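3.2 Texture of the cooked rice

Rice was cooked in 16 batches, eight by the absorption method and eight by adding hot stock a ladle at a time. All batches used the same short-grain rice, sold under the Osari label, and the same vegetable stock, made the day before and kept in the refrigerator overnight. Each batch was rested off the heat for 2 minutes with the lid on, then spooned into warm bowls.

The ladle method gave a thicker sauce around the grains. Tasters described these batches as creamy, and most of them found a slight bite left in the center. Batches cooked by absorption had more separate grains and a thinner sauce. Adding butter at the end narrowed the difference but did not remove it.
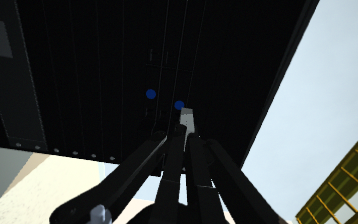 Figure 4a. Simulated view, dark panel and robot arm.

Stirring had less effect than we expected. Krajewska and Khattak stirred four of the ladle batches constantly and the other four only when stock was added. Tasters could not reliably tell the two apart. The batches stirred constantly did cool faster in the bowl, and two tasters marked them down for this.

Salt was harder to control. The stock reduced by different amounts depending on the width of the pan, and batches from the wide Stultska pan were saltier than those from the narrow one. We corrected for this in the second round by salting the stock lightly and finishing each batch to taste. Scores from the first round are reported separately in Table 3.

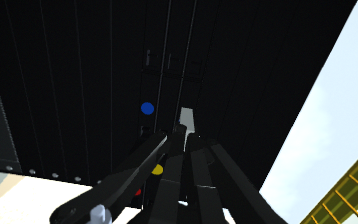 Figure 4b. Simulated view from below, with blue marker on the dark surface.

Onion was cooked in butter over low heat until soft in every batch. In one absorption batch it browned at the edges, and the sweeter flavor was noted by all the tasters. That batch was left out of the comparison and cooked again the same afternoon.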